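**Clultavside Spine and Injury Clinic** is an outpatient rehabilitation clinic in Clultavside. It treats back, neck and shoulder injuries, most of them from falls and heavy lifting at work. The clinic was founded by Dace Petrauskas, a physical therapist, and has 40 employees.

## Services

Patients are seen by referral or by direct booking. A first visit lasts 50 minutes and includes a range-of-motion test and a written treatment plan. Imaging is done off site at Veres. 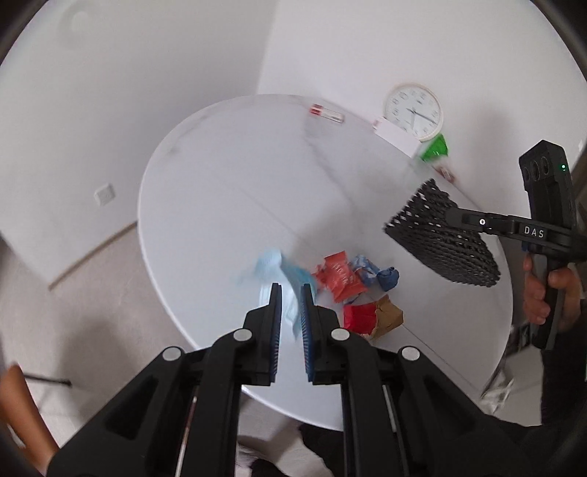

Follow-up care is mostly supervised exercise – manual therapy is offered in the early weeks. The hand therapy unit, led by Algirdas Mägi, opened in July and shares the second floor with the records office.

## Location

The clinic is at 221 Juvard Street. Parking is behind the building.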